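My sweepstakes summer, or how I came to own a very large cooler

I have been meaning to write this one since August, and every time I sat down to do it the phone rang or the beans needed picking, so please forgive me if some of the details have gone a little soft around the edges.

Most of you know I enter things. Sweepstakes, drawings, the jar at the feed store where you drop in your name for a ham. My mother did it before me with postcards and a big sheet of stamps, and I do it now with a cup of coffee and a list of bookmarks, usually at six in the morning before the house wakes up. I don't spend money on it, apart from the odd stamp when a mail-in entry looks worth the trouble, and I have never once bought something just to get a code off the lid. (All right, once. It was cereal and we ate it.)

This past year I decided to be organized. I bought a green notebook and wrote down every single entry, with the name of the sponsor, the closing date and whether it was one entry per person or one a day. The daily ones are where you can really pile them up. By the end of the year I had 2,009 entries in that notebook, and my handwriting on the last pages looks like a spider fell in the ink. My husband thinks that is a lot of typing our zip code. He is not wrong!

The wins were small and I loved every one. A tote bag from Bhatt, the tea people, with four boxes of tea inside. A $10 gift card from a hardware store two towns over. A paperback I already had, so that one went to my sister. And then the cooler, which I'll get to.

I also want to tell you about Hwa-young Won, because several of you have asked how I find the smaller drawings. She and I met years ago in the comments of a sweepstakes newsletter, back when the newsletter still had comments, and we have been swapping links ever since. She is much more disciplined than I am. She reads the rules all the way to the bottom before she fills in so much as her first name, and she taught me to look for the part that says how winners will be notified. If it says certified mail and somebody calls you instead, you hang up. If it says email, you go and look in the spam folder every few days, even when it's full of nonsense.

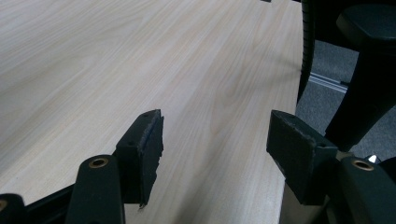
I nearly lost the cooler by not doing that. Fornent, a company that makes camping things, had a summer drawing with 40 prizes, and I had put in for it every morning for weeks. The email telling me I'd won sat in my spam folder between an offer for roof repair and a message from a prince. I had five days to answer and I found it on day four, late in the evening, with my glasses on top of my head. I filled out the form so fast I put my birthday where the date should go and had to write to them and fix it. The woman who answered was very kind about it.

It came in a box so big the delivery man asked if we were expecting a dishwasher. It holds 60 cans, according to the sticker, and I can't lift it with anything in it, so it lives in the garage and comes out for family reunions. My nephew has asked to borrow it twice. The first time it came back with sand in the hinges, so we'll see about the third.

Now for the less cheerful part. In the spring I got a phone call from a man who said I had won a large cash prize in something called the Jatholm Grand Giveaway, and all I had to do was pay the taxes on it first, with gift cards. He was friendly as anything. He knew my first name and the town I live in. I looked in the green notebook while he was talking and there was no Jatholm in it anywhere, so I told him I hadn't entered, and he said I might have been entered automatically. I said goodbye and went to water the tomatoes. He called again the next morning and I let it ring.

I'm telling you because a lady from my old church circle sent money to a caller just like that, and she was too embarrassed to mention it for months. Please don't be embarrassed. And please don't pay anybody to collect a prize. Taxes on a real one get settled with the tax people when you file, and a real sponsor won't ask you to read the numbers off the back of a gift card.

A few of you wrote to ask about the Vumcombe kitchen makeover drawing. Yes, I'm in it, and no, I haven't heard a thing. The rules say winners are picked within some weeks of the closing date, which could mean anything. I keep looking at our old stove and telling it not to get its hopes up.

I've started a new notebook, a red one this time, and Hwa-young has talked me into adding a column for the email address I used, as I have two and can never remember which. If you have a good daily entry that isn't too fussy, leave it in the comments. I read them all, usually with that first cup of coffee.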